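29 de junio de 2023

Otra vez las tantas y yo con la novela encima de la manta. Llevo cinco noches con «Los inviernos de Wurnell» y ya no sé si la leo o me lee ella a mí (vale, frase cursi, pero es mi diario y aquí mando yo). Son 799 páginas en la edición de Rodalitz, letra diminuta, y encima sin árbol genealógico, que falta le hace, con tanto hermano y tanto primo que se llama igual que el abuelo.

Hoy he terminado la parte del asedio de Irnthorpe, que empieza en 1477 con la helada y los caballos muertos en el río. ¡Qué capítulo! Lo cuenta el panadero, luego la viuda del molino, luego un soldado de los de fuera, y cada uno recuerda una noche distinta. Al principio me enfadé porque creía que era un error de la traducción y volví atrás dos veces buscando la fecha. Luego pillé el truco y me leí doce capítulos casi sin levantarme, con la cena fría en la mesita.

La guía de lectura que me bajé dice que el tema central es la lealtad. Pues no sé. A mí me parece que va del hambre, de lo que hace la gente decente cuando queda un saco de harina para toda la calle. Lo he apuntado en el margen con lápiz, bien grande, para soltarlo en el club de agosto.
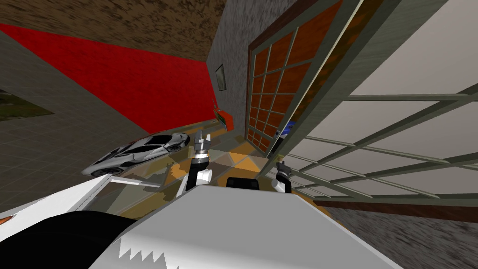 ¿Quién abre la puerta de la muralla al final del asedio? La viuda del molino, con la llave que el panadero escondía en la artesa.

Lo dejo escrito porque se me olvidan los finales y luego en el club quedo fatal. Y me queda la última parte, la de los nietos, que según la contraportada es más lenta. Si se me atraganta, me paso a los cuentos de Grigaitė, que llevan en la estantería desde Navidad y son cortitos. Mañana tengo que devolver el otro libro a la biblioteca, que ya me han mandado dos avisos, y comprar lápices.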